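Household Help Exchange
Home > Storage and Organization > Locks and Keys

Sorting a collection of padlocks and matching them to their keys

Posted by Imke Fuchs
21 October 2023

Good afternoon. I am responsible for the equipment cupboard of a small community center, and I have been asked to bring its padlocks into order before the lockers are assigned again in February. The locks have been kept in a single drawer together with lost property. Some have a key in the cylinder, some have several keys on a ring, and a considerable number have no key at all. There is also a separate tin holding 28 keys with no labels of any kind.

I would be grateful for advice on the following matters. First, is there an orderly method of matching the keys to the locks that does not require every key to be tried in every lock? Second, how should the locks be stored afterwards so that they do not become separated from their keys again? Third, is it worthwhile to keep a lock for which no key can be found? The budget is limited, and I would prefer not to replace locks that are still serviceable.

I should add that several of the locks are stiff, and one or two will not close unless the shackle is pushed down with some force.

Accepted reply
Posted by Skalenlow
Member, Storage and Organization

The task is manageable if the locks and keys are divided before any key is tried. I would suggest that you proceed in the order given below.

Clear a table with a hard surface and good light. Remove the lost property from the drawer and deal with it separately, as small items and loose keys are easily mixed. Place every lock that already has a working key on one side and leave the key in it for the time being. Test each of these once by closing the shackle and opening it again.

Next, read the markings. Many padlocks carry a maker's name, a size or a code on the body or the underside, and many keys carry the same name or code on the head. Group the loose keys by marking first and by size second. A key that is plainly too long or too wide for a small cylinder need not be tried in it.

Only then should you begin testing. Insert the key gently and turn it with two fingers. A key which enters fully but does not turn is the wrong key or the lock requires cleaning, and in neither case should it be forced. Set the doubtful pairs aside and return to them after lubrication.

For stiff locks, use a dry lubricant such as graphite powder or a PTFE spray intended for locks. Apply a small amount to the keyway and to the holes that receive the shackle, work the key in and out several times, and wipe off the residue. Ordinary cooking oil should not be used under any circumstances – it collects dust and the lock will become worse.

With regard to storage, the arrangement in our own building is as follows. Each lock receives a number, painted on the body or written on a label. One key is tied to the lock with a tag bearing that number. The second key goes to a key cabinet in the office, on the hook with the same number. The list is kept on paper inside the cabinet door, and a copy is held elsewhere. 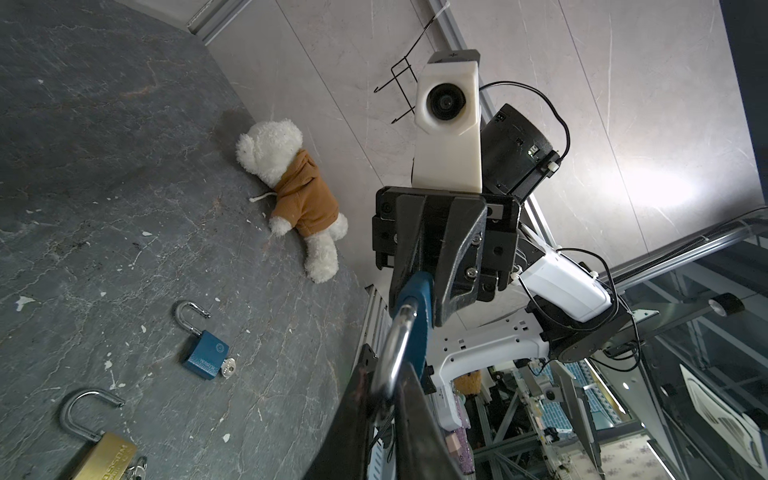 Should padlocks be stored open or closed?
Store them open, with the key attached. An open lock can be put to use immediately, and it cannot be locked by accident while its key is in another room.

As to your third point, a lock without a key should be kept only until all the loose keys have been tested. After that it may be offered to a locksmith, who can sometimes cut a key to the cylinder, although for an inexpensive lock the charge will usually exceed the price of a new one. Metal recycling is the customary solution.

Posted by Tan
Member

We used colored tape on the key heads and it worked well enough, but the tape came off after one summer. Nail polish lasts longer. I would also throw away the locks that will not close properly. A lock that needs force to close is going to fail when someone has their belongings behind it.

Posted by Judodel
Member

I agree with the first reply in most respects. One addition: if the lockers are used by the public, please consider combination locks for part of the stock. They have their own difficulties – people forget the code – but the key cabinet becomes much smaller. Keep the codes on a list in the office and change them whenever a locker is given to a new person.

Posted by Imke Fuchs

Thank you all for your replies. I have obtained a tube of graphite and a box of numbered tags, and the lost property has been moved to a shelf of its own. The tin of loose keys will be dealt with next week.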